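Chapter 11
Comparing Grippers on a Shared Bench

Most grippers look good in a catalog. The question for a buyer is how one behaves against another when the arm, the table and the objects stay the same. In this chapter we work through a comparison set up at Lamer, where two grippers were tried on the same pick-and-place task.

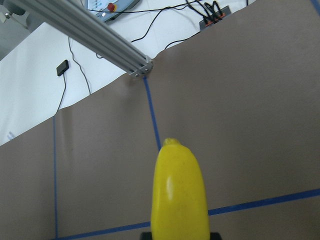

The task is short. The arm picks up a piece of fruit and sets it on a dish. Tape lines on brown paper divide the bench into cells, and each trial sheet names the cell for the dish.

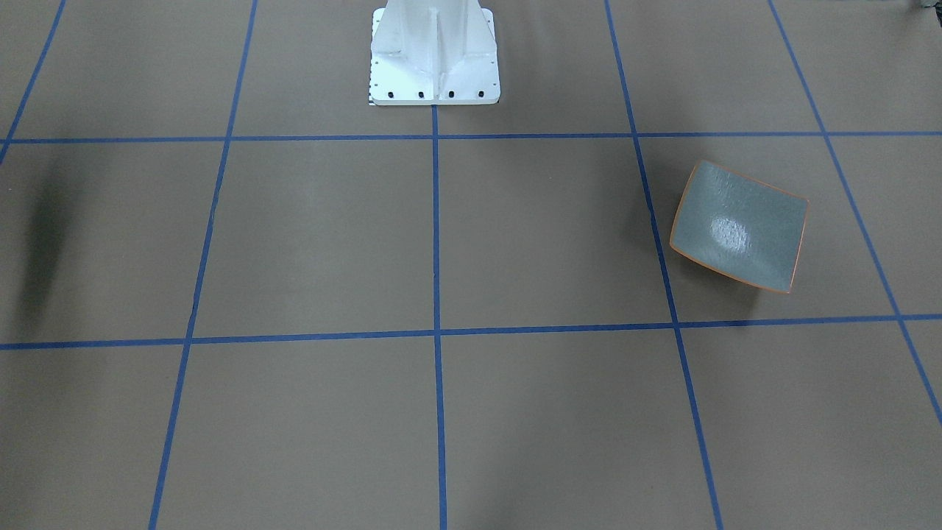 Tokarz objected to the grid when the plan went out for review, writing that fixed cells let a controller do well by habit and that the dish should go down at random angles too. The plan was changed to include this.

Each gripper gets 1,000 trials, for a total of 2,000. Soft objects are scored twice, once for the pick and once for marks left on the skin.
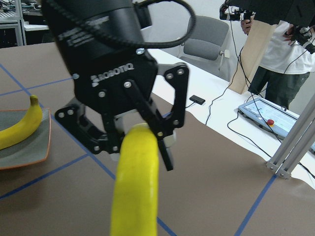
Finger width, closing force and camera position all affect the score. Section 11.2 takes up closing force first. Before reading it, review the units for force and pressure in Chapter 2.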